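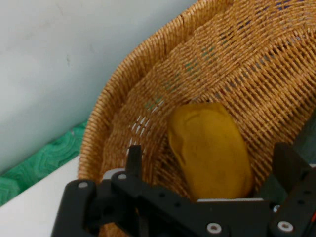 How to Clean and Look After a Woven Fruit Basket

By Malathi Nambiar

A wicker basket on the counter collects more than fruit. Crumbs fall through the weave, dust settles in the rim, and a soft mango can leave a sticky patch that draws fruit flies. Cleaning one takes 11 minutes of work and an afternoon of drying. These steps are for natural wicker, rattan and willow. Paper-cord baskets should only be cleaned dry, so stop after step 2 if that is what you have.

What you need

A soft brush, such as a clean paintbrush or an old toothbrush
A vacuum with a brush attachment
Two cotton cloths
A bowl of lukewarm water
Mild dish soap
White vinegar, if there is any mold
A wire rack or an old towel

Step 1. Empty the basket
Take everything out, including any liner. Check each piece of fruit as you go. Press gently near the stem end. If it gives a lot or feels damp, use it today or throw it out. Wipe the rest with a dry cloth and set it aside.

Step 2. Get the dry dirt out
Turn the basket upside down over the sink or a sheet of newspaper and tap the bottom with your palm. Turn it back over and brush along the strands, in the direction they run. A braided rim holds the most dust, so open the twists slightly with the bristles. Finish with the vacuum on low suction. Go over the inside first, then the underside.

Step 3. Wipe it down
Put a few drops of dish soap in the water. Dip the cloth, wring it out hard, and wipe a small section at a time. The cloth should be damp enough to lift dirt but should not drip. Don't soak the basket. Water that gets into the core of the strands swells them and can make the weave sag.

For dried juice, lay the damp cloth over the spot for two minutes, then work at it with the toothbrush. Juice that has gone through an open weave will also be on the outside, so check there too.

Step 4. Treat any mold
Mix equal parts white vinegar and water. Dab it on with a cloth, wait ten minutes, and wipe with plain water. Do this outdoors or by an open window. If the mold comes back within a week, stop using the basket for food.

Step 5. Dry it
Go over everything with the second cloth. Set the basket on the rack, right side up, somewhere with moving air. Keep it away from radiators and strong sun, which make the strands brittle. Before it dries fully you can press a crooked side back into shape with your hands and hold it there with a rolled towel.

Loose ends

If a strand has popped out, dampen just that end and tuck it back under the nearest crossing strand. Snip off splinters with nail scissors. A broken rim strand can be held with a dot of wood glue and a clothespin overnight.

Putting the fruit back

Keep it to one layer if you can. Mangoes, pears and avocados bruise under weight, so they go on top or in their own basket. Leave unripe mangoes out at room temperature, and move them to the refrigerator once they are ripe. Bananas speed up whatever is next to them.

Brush the basket out once a week and do the full cleaning when it looks or feels sticky.

Last updated 4 April 2020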